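Subject: Re: [shop-build] Arm keeps stalling at the roller rack

> Is it stalling on the way in or on the way out? And did you re-teach
> the points after you moved the rack? Ours at Drerkby went nuts
> after a move like that.

On the way in, every time! I did re-teach, but only the pick points – the approach was still the old one, so it came in way too low. Raised it by 139 mm last night and ran 269 cycles on the Zikier controller with no stall. Pretty happy with that.

I still want to swap the Endel gripper pads before July, so if anyone has spares, shout.
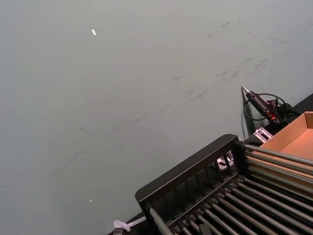
Roller rack from the wrist cam, box at the right. Scuffs and all.

Does the approach angle look too steep to you? I could drop the speed to 674 and try it flatter. Will post the config once I've cleaned it up.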